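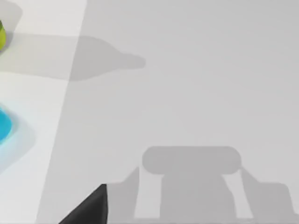 Week 14 of teaching conversational English at the Drimham night school. My lesson plan for tonight says "phrasal verbs??" and I wrote it a month ago with great confidence.

We got as far as "put up with." Adom Annan asked how it differs from "put up," "put down" and "put off." I have a certificate in this. I went and got a drink of water.

He now keeps a list. It has 146 entries and he'd like to go through them before the December break.

Marked 81 essays on "My Hometown" since Sunday dinner. I could give tours of Skustwood at this point - I know where the good bakery is and which bus to avoid.

Best sentence of the pile: "The river is beautiful but it is not my problem." Full marks. I corrected nothing.

Grades go into Reson by midnight. Reson has logged me out 7 times and would like me to pick a stronger password. It has heard some of my new vocabulary.

Laryea campus wants to know if I'm free to teach again in spring. Told them I'd think it over. Adom says that one's separable.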